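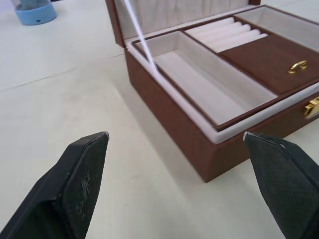 Stetska Jewelry Box Project
Progress report to the Genik Fund
Dec 1, 2018

Work since the last report has been on the brown box with the lift-out tray. The layout of the tray is now settled: one large open compartment on the left, a ring section of five padded rolls, a small open compartment beside the rolls, and a covered compartment at the front with a gold-colored pull. The lining is pale gray throughout and comes up over the rim. We looked at a darker lining and decided against it, as it showed lint.

The grant paid for a first run of 100 boxes. Of these, 41 are finished and stored at the Malý workshop. The rest have their outer walls covered and are waiting for trays. Tray work was held up when a delivery of padding for the ring rolls came in too soft and had to be sent back. The replacement has arrived and is fine.

Two faults came up in checking. On several boxes the clasp sat too low and the lid did not close flush. These have been refitted. On a few others the white ribbon that holds the lid had been glued a little short, so the lid stopped before it was fully open. We now cut the ribbon against a template.

Spending is within budget except for fittings. Clasps and pulls cost more than planned, and we ask to move $2000 from the packaging line to cover this. Warkimico has agreed to supply plain cartons at a lower price, so packaging can stand the change.

The remaining boxes should be done by February. The large compartment may get a loose divider, which two shops have asked for. We will send costs for that separately before any are made.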